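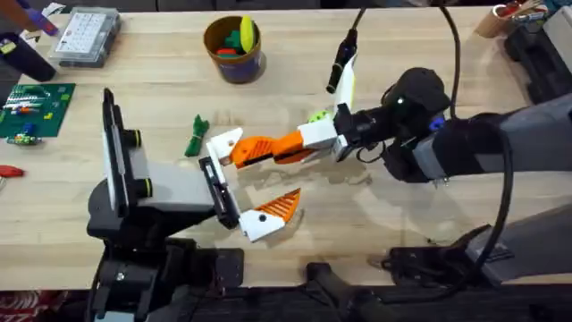 The Butcher-Block Top, Out of the Kitchen

19 Apr 2026
By the Enex Workroom desk

Butcher block was made for cutting on. A good share of it now goes to people who will never put a knife to it. They want a flat, heavy surface for a bench, a desk or a sorting table, and a kitchen top is often the cheapest way to get one.

The construction suits the work. Strips of wood are glued side by side with the grain running the same way, so the movement of one strip is partly held by its neighbors. The top still moves. It grows and shrinks across its width as the humidity changes, and August is usually when a badly mounted one shows itself. Screws driven tight through round holes in a steel frame leave the wood no room, and the top either cups or splits along a glue line. Slotted holes with washers solve this. Daltolo, which sells frames for tops of this kind, cuts its slots across the depth of the table and leaves the front fixing round to keep the front edge in line.

Weight matters as well. Anything clamped or bolted near an edge puts a twisting load on the frame, and a light top passes that load on as shake. Two crossbars under the top are enough for a short table. Longer tables need a center leg, or the middle will sag in time. 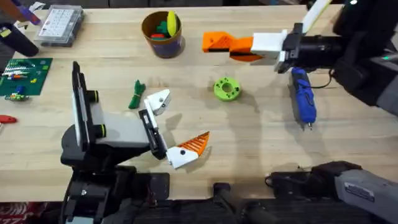
Finish is where most owners go wrong. Mineral oil is right for food and poor for a work surface. It stays soft, picks up grit and transfers to paper and cloth. A hardwax oil cures, cleans with a damp rag and can be patched where it wears. Kao, the hardwax sold by Arkora, goes on in 2 thin coats and needs 7 days before anything heavy is set down. Coat the underside too. A top sealed on one face takes up moisture on the other and bends toward the sealed side.

Pale wood has one practical advantage that gets little attention - small parts show up on it. Dark screws, beads and offcuts are easy to find against a light, even grain. A matte finish helps, as gloss throws back overhead light.

For repairs, scrape before sanding. Local scratches come out with a card scraper and a dab of oil. A full resand means clearing the table, and 3,000 grit is wasted on it. Stop at 180 and oil the same day.

Recent in Workroom
Steel or wood legs for a heavy table
Card scrapers: turning a usable burr
Shelving for narrow rooms
Keeping cables off the work surface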